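Tuesday, 4:40 pm, gripper bench

Okay, finally got a proper stretch with both arms up at the same time, so writing this down before I forget which finger set was on which side (again).

Left arm has the Tulden fingers, the stock ones. Right arm has the Clindano set with the softer spring. Same controller settings for both, same speed cap, same closing force to start with. I wanted the fingers to be the only difference, and it took most of the morning to get there. The controller kept loading the old Kestier profile on the right side after every restart! Fixed for now by deleting the profile outright. If anybody needs it, there's a copy on the shared drive under "old_right".

Did 12 picks per side on the brake pad, lying flat, friction side up. Tulden dropped 2. Both drops were with the fingers coming in across the short way, where the tips ride up on the edge of the backing plate instead of getting under it. Clindano also dropped 2, but those looked different to me, more of a slow slide after the lift, so I'm guessing force and not approach. Bumped the force up one notch on that side and it felt better in the hand test, but I haven't rerun the full set, so don't quote me.

Paper on the floor is a big help, by the way. Bare tile was throwing glare into the camera and the pad outline kept jumping around. With the brown paper down the outline sits still, and I can pencil marks on it for the start positions. The right edge wants to curl, so tape it down next time (we're out of the wide tape, I put it on the list).

The metal tray is the thing I'm less happy about. Three long compartments and all of it shiny, and the depth readings down inside are junk, with holes all over the place. From straight above, the left gripper gets lowered fine if I feed it the height by hand. Letting it find the height on its own, it stops way too high or wants to keep going. I tried dimming the overheads and got a little improvement, not enough. Maybe a matte liner? Or a coat of that chalky spray, if somebody will let me spray it in here.

Cable on the right wrist needs a better route too. It loops out wide when the wrist turns and I'm nervous about it catching on something.

To do:
- rerun the right side with the higher force
- tape for the paper
- liner test in the tray, all three compartments
- ask Qian for the longer fingertips, the quote had two lengths and I want the long ones
- shorter cable or a clip at the right wrist

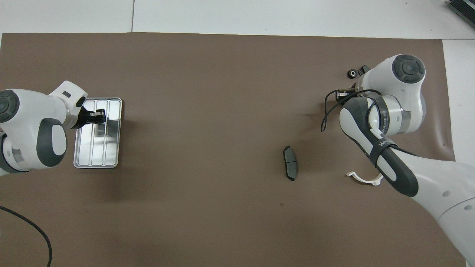
Left gripper over the tray, brake pad in the middle, right arm off to the side.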